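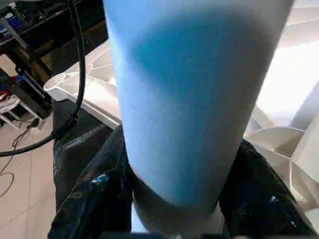 The blue cylinder between the fingers, white end down.

Progress report to the Flollach small projects fund, December 2020
From Valentin Ardeleanu, Prirska shared workshop

Hello again, and thank you for being so patient with me over the November report (it went to your old address, and then it went to my spam folder, and then I rewrote it anyway). I'll try to keep this one in order.

The short version is that both arms are up and both of them move when I ask them to! When I last wrote only the left one was behaving. The right one had a fault in its wrist wiring that took me 15 evenings to find, most of them spent swapping parts that were perfectly fine. It was one crimp. I've kept it in a jar.

You gave us 210 pounds for this stage and I have spent nearly all of it. The biggest slice went on cable and connectors, then the black sheeting, then a second set of finger covers, as I tore the first set learning how hard is too hard. There are 30 pounds left and I'd like to carry them over to the next stage if you'll let me. Receipts are in the same envelope as last time, in no order at all, sorry.

Now the actual work. You'll remember the plan was to get the pair of arms handling big awkward white plastic parts, the sort with ribs and hollows and no obvious place to grab. I've settled on one arm steadying the frame while the other brings things to it. Steadying sounds like the easy job and it really isn't. Push too lightly and the whole thing skates about on the sheet, push too hard and it tips up at the far end, and the good spot is tucked right into the inner corner by the leg.

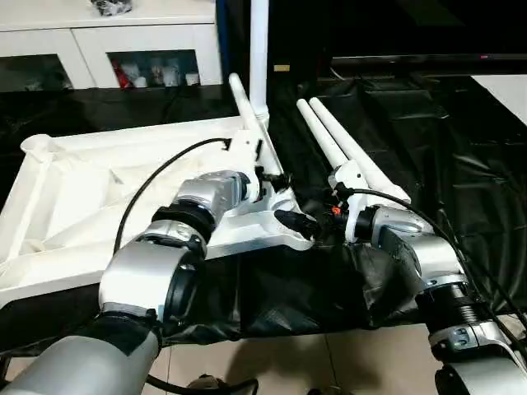

The other arm has the rods to deal with, and I've been trying it with two in the grip at once to save a trip. They like to spread apart at the top, so I'm going to cut a small notch in the finger pads and see if that keeps them together. If it doesn't I'll go back to one at a time and live with it being slower.

Cables are still my biggest headache. The long one on the right needs enough slack to let the arm reach across, and then all that slack wants to go exactly where I don't. I've been reading up on the Rweyemamu Wikis, where somebody has written pages and pages on cable routing (bless them), and I want to try their method of clipping at the joints and leaving the lengths in between free.

Still to do before the next report:

Notch the pads and repeat the rod tests
Reroute the right arm cable
Write up the settings for both arms so other members can use them
Print 2 spare brackets

One thing I'd ask: could the next visit be in the evening? The workshop is much quieter then and I can run the arms for longer. Any evening suits me, just drop me a line and I'll put the kettle on.

Valentin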